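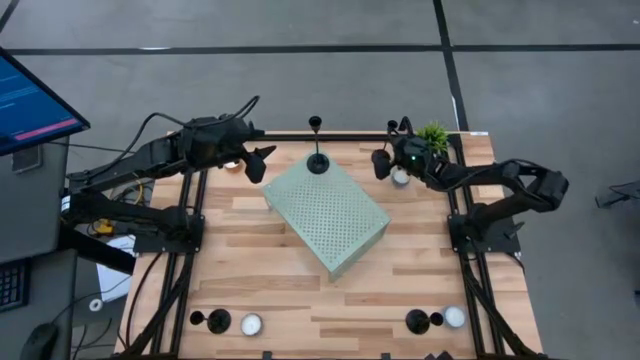
Ruth Staniforth asked under my June post whether the Prullinix two-arm kit is worth buying if you already teach your arms by hand, and whether the leader handles get tiring. Yes to the first, with conditions. Yes to the second as well.

The kit is a pair of small leader arms, a control box and the Tatel recording software. You move the leaders and the big arms on the table copy you. I have used it for 1,362 recorded runs, nearly all of them on one job: tealights into candle holders, with a perforated metal box in the middle as a stand.

Setup

Pairing the leaders took me a Saturday morning. The manual covers one arm well and gives the second arm half a page. Set the left one first and write down the joint offsets, since the software drops them if you unplug the box.

Teaching

Hand guiding was fine for single-arm work, but I couldn't hold two arms and keep my own hands out of the wrist camera. With the leaders I stand back from the table. A tealight is a good test because the metal cup dents if you squeeze hard, and the leaders give you no feel for grip force at all. I went by eye and dented 33 of them before I got the trigger right. Picking up a holder that is lying down and standing it upright is harder than placing the candle. Expect to throw out a lot of early runs.

The handles are too thick for my hands. After an hour my thumbs hurt. Uldis Paju sells a thinner printed grip through his shop, Paju, and I now use that on both sides.

Software

Tatel saves each run without fuss and lets you mark a bad one with a foot pedal. Playback is slow. Sorting by date doesn't work past the first page, and Busmont, who handle support, told me to rename the files.

Price

I paid 2,118 for the kit and 133 for the pedal, which should be in the box. For one arm, keep guiding by hand. For two, I would buy it again and order the grips the same day.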